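Mollel Open Day Recordings

Hi, and thanks for downloading! I put this folder together after our open day at the Zurkcombe lab on March 12, 2026, when visitors got to watch Hotus work through its household chores. Musyoka Barasa ran the demos and I mostly answered questions — lots of them, and the kids had the best ones.

What you get

There are 444 clips, each 20 seconds long, in 2 folders (morning and afternoon). The afternoon ones have cleaner labels. Sound is stripped out.
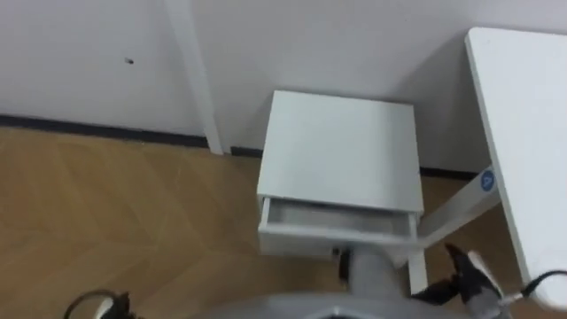

Drawer tasks were the crowd favorite by a mile, so they take up most of the afternoon folder. I label the drawer by how it stands when a clip stops, and a little white unit with its drawer pulled partway out, like this one, gets "partly open." Please don't merge that with "open"!

Found a bad label? Write to Tumaini Mfaume at the Brustthorpe office. I'll fix it in the October update.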